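June, early, kettle just on

Finished the draft of the Stultthorpe book last night at ten past eleven. It came out at 3077 words over what I promised, and I went to bed without reading the last chapter back. Read it this morning. It is all right. Edith gets her letter, the brother stays missing, and the harbour is still shut when the book ends. I had meant to open it again in the final scene but the dates would not allow it.

I rang Iresha at nine to tell her. She said well done and then asked what I was going to cut. She thinks the winter chapters are too long and that two of the land girls could be one person. I have known this since February and did not want to hear it. We agreed I would take out 500 words a day until it fits. 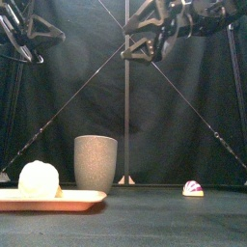 Started on the cutting straight after the call. Page one to page forty, pencil first, then on the screen. Most of what went was weather. I also lost a whole paragraph on blackout paint that took me an afternoon in the county library to get right. I have put it in a separate file called Scraps, which is now longer than some of my short stories.

The land girls are harder. Joan is the funny one and Peggy is the one who knows about the ration books, and the plot needs the ration books. If I give them to Joan she stops being funny in chapter six. Left it for tomorrow.

Lunch was soup. Rain from one until three, so no walk.

The post brought the contract for the large print edition of the Kandholm book, 2 copies, both to be signed and one sent back. They have spelt the title wrong on the second page. I wrote to point it out and have not signed yet. Mum would have liked a large print one – she gave up on the ordinary size before the end of the first book and had me tell her what happened.
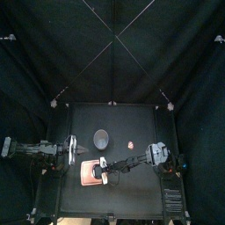

Went back to the desk at four and checked the train times in chapter nine. A reader wrote last year to say I had somebody catching a train that did not run in wartime, and she was right. This time I have just made the train late and not said what time it was due. Also changed the name of the dog, as there was already a Captain in the book and the two of them were in the same kitchen.

Total for the day: 100 over target, so I am ahead. Iresha will say it doesn't count because it was weather.

Need to ask her about the dedication. I would like it to be for my great-aunt, who kept the real letters, but my cousin has them now and I ought to speak to him first. Stamps, printer paper, and ring the dentist.

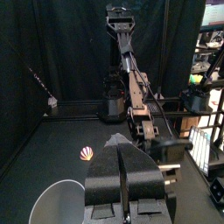 Posted by Nathalie Robichaud in Writing Diary

Added after supper: I have sorted out Joan and Peggy. They both stay, but Peggy is moved to the farm office and only comes in for the ration books and the dance. It saves nearly all of chapter seven. Told Iresha by text and she replied with one word, which was "Good". Bed by ten tonight, and chapter eight in the morning.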